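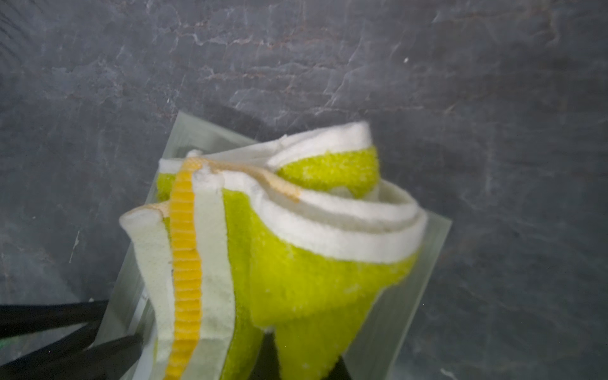 ## Looking after the towel cell: questions we keep getting

### Who is this page for?

Anyone on shift with the folding cell at Zekeria. Cempaka Mandagi wrote the first version after answering the same four questions every morning for a month. Marianna Domański added the bits about grease.

### Which towel do I use for checks?

The yellow-green one with the white border. It's fuzzy, it's thick, and it has a ribbed orange-yellow stripe that gives the wrist camera something to focus on. Please don't swap it for a nicer one. The nicer one is dark grey, and so is the surface.

### Does it matter how the towel is folded?

Less than you'd hope. Roll it, fold it, put it on the frosted panel and step back. If you spend ten minutes making it tidy, you are testing your own folding, and we have no budget line for that.

### The panel is sitting at an angle. Should I straighten it?

No. The cell finds the panel by its edges and is quite happy with a corner pointing at it. Vy Kiều once taped it down square, and we lost an afternoon to picking tape off the surface.

### How often do the fingers need cleaning?

Every 715 cycles, or sooner if they've started collecting fluff. Dry cloth first, then a barely damp one. No solvent: it leaves the black finish shiny, and the camera then takes a great interest in reflections.

### And replacing?

At 3000 cycles, both together. A new finger paired with an old one grips like a handshake between strangers. Spares are in the Wusereck drawer, under the manual for a machine we no longer own.

### What is error 228?

The gripper closed and felt nothing. Check that there is a towel. Then check the finger screws, which work loose on the lower side first.

### And error 402?

Camera cover dirty. Wipe it, press reset, wait for the arm to park. If it comes back straight away, ring Periklis Lambrakis before lunch. After lunch, ring him anyway, but expect sighing.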